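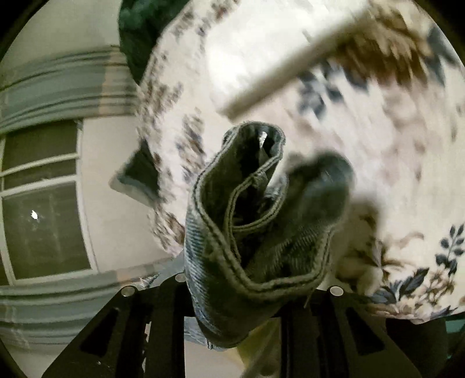
*Last changed: September, after the Thursday practice*

I have been going to amateur sports events for most of my grown life, first as a player of no great talent, then as a parent with a folding chair, and lately as a person who simply likes to stand near a field with a cup of coffee. So I hope I'll be forgiven for having opinions about the third-place game, and for wanting to spend a page or so on them.

Our spring league here in Quinlan voted last month to drop it. From next season, when the knockout rounds come along, the two teams that lose their semifinals will shake hands, collect their bags and go home. The final will start an hour earlier and everyone will be on the road before the traffic builds up by the bridge. I understand the thinking, and I even like the idea of missing that traffic. But I think it's a mistake, and I'd like the league to look at it again before the schedule goes to the printer.

The case against the game is easy to make, and the people who made it at the meeting made it well. The players are tired. They've just lost the one they wanted to win, sometimes in the last minute and sometimes on a call they'll be grumbling over until Christmas. A few of them have already taken their shin guards off and opened something cold. Asking them to get up again and play for a small trophy that most folks couldn't describe to you a week later does seem a bit unkind. And there's the matter of referees, who are paid by the game, and of the lower field, which by that hour of the afternoon is mostly ruts.

I grant all of it. I've been one of those tired players. The year I want to tell you about, I was playing left back for Plasby, which was a club made up mainly of people from the same three streets and a few of their cousins. We lost our semifinal to Zurier, and we lost it badly. I won't give the score - some of those cousins may read this. We sat down on the bank by the parking lot and there was a long stretch when all you could hear was people pulling at the tape on their sticks.

Then we were called back for the third-place game, and I remember being truly cross about it. I had a sore hip. I had promised to be home for supper. And that game was the best hockey I ever played in my life. It wasn't especially skillful. But the fear had gone out of it. Our goalkeeper, who hadn't said ten words all season, shouted at us cheerfully from start to finish. Our coach sent on every single person on the bench, including a boy who'd spent the whole tournament handing out oranges, and that boy scored. I can still see him turning around to look for somebody to tell him whether it counted.

Take that game away and what he has from that weekend is the oranges.

I think this is what gets lost when we talk about whether a game "matters." The final matters to two teams and whoever loves them. The third-place game matters in a looser sort of way, to the players at the far end of the bench, to grandparents who drove 112 miles and have so far seen their grandchild on the field for 4 minutes, to the young referee who's ready for something bigger than a group game and not yet ready for a final. It's where a coach can try the thing she's been wondering about since spring. There are very few afternoons like that left in organized sport, even at our level, where we're supposed to be doing this for fun.

There's also the simple matter of how a day ends. If you lose a semifinal and go straight to your car, you carry that loss home with you and it sits at the supper table. If you lose and then play again, you at least have something else to talk about on the drive. Two of the teams in any knockout finish on a win, and with the game dropped it's only one. I'm no mathematician, but that seems a poor trade for an hour of daylight.

Now, I don't want to be one of those people who complains and offers nothing, so let me say what I'd do. I'd keep the game and shorten it. Play it in 2 short halves, with rolling substitutions, and have a rule that everybody on the roster gets on the field. Put it directly before the final and on the same pitch, so that the crowd already gathering has something to watch and the players get decent grass under them for once. The Wadotura league does something along these lines in its fall tournament, and the time I went over to see it, there were more people along the rail for third place than I've seen at some of our finals. If money for referees is the sticking point, I'd happily pay another dollar at the gate, and I suspect most of the folding-chair crowd would too.

And if a team really can't face it, let them say so, with no hard feelings, and let the other side have the trophy and an early supper. I doubt it would happen often. In my experience people moan for ten minutes, and then somebody picks up a ball and starts knocking it about, and pretty soon there are enough of them for a game.

I've heard it said that young players today don't care for playing when the big prize is gone. I watch them at practice on Thursday evenings, long after the cones are in and the coach has gone to find her keys, still taking turns at an empty goal until it's too dark to see the ball. They seem to me to care for playing just fine. The vote can be brought back at the next meeting if enough families ask for it, and the sheet for names is on the clubhouse door, just inside, next to the lost-and-found shelf.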